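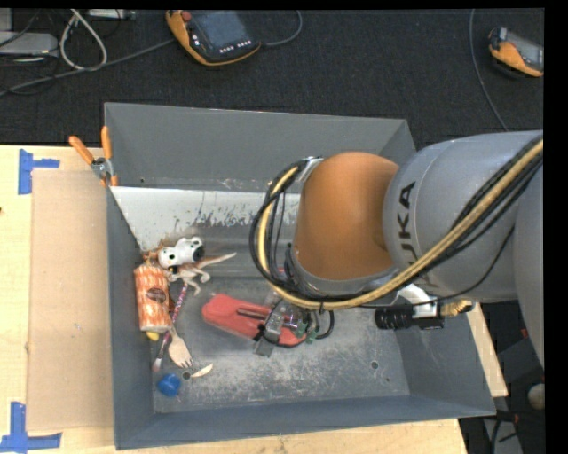
Sorting bins, part two: the metal one

I've had a few emails since the last post asking why I keep going on about metal bins when plastic tubs cost a third as much. Ruairi Baxter asked twice, so this one is mostly for him.

A big open bin with a flat floor is the most useful thing you can put on a bench if you deal in mixed small items. You tip everything in, you can see all of it from above, and nothing rolls onto the floor. Mine came from a clearance at Gorville and has had 19 months of daily use. The inside is scratched to bits and I've stopped caring. Grey metal hides dirt well and scratches badly.

Notes on the details, in no order:

Holes in the floor. Two is plenty. They let you hose the bin out and they drain properly if you tilt it a little. Check their diameter against your smallest item before you buy. I lost a good many M5 washers before I taped mine over from underneath, and the tape has to be redone every month or so.

Sloped walls. A wall that leans outward gives you more room for your wrist, or whatever else you're reaching in with. It also takes up more bench than the floor dimensions suggest. Measure at the rim. I didn't, and had to shift the vice 40 mm.

Colour of the contents. Red parts are easy to find against dull grey, while zinc and bare steel vanish. Mayuree Luangrath sprays the floor of hers matte white for that reason. The paint chips within weeks, and then you're sorting paint flakes.

Depth. Anything over some 30 cm and you're leaning in with your whole shoulder. Long thin pieces also tend to settle on the diagonal, and they're a nuisance to lift if they end up hard against a wall.

The bench. Timber is fine. I put a rubber mat under the bin on Tuesday and it has cut the noise by a fair bit, though the bin now sits slightly proud of the shelf behind it.

The Plimo dividers still haven't turned up. I'll measure them when they do and put the numbers in the comments.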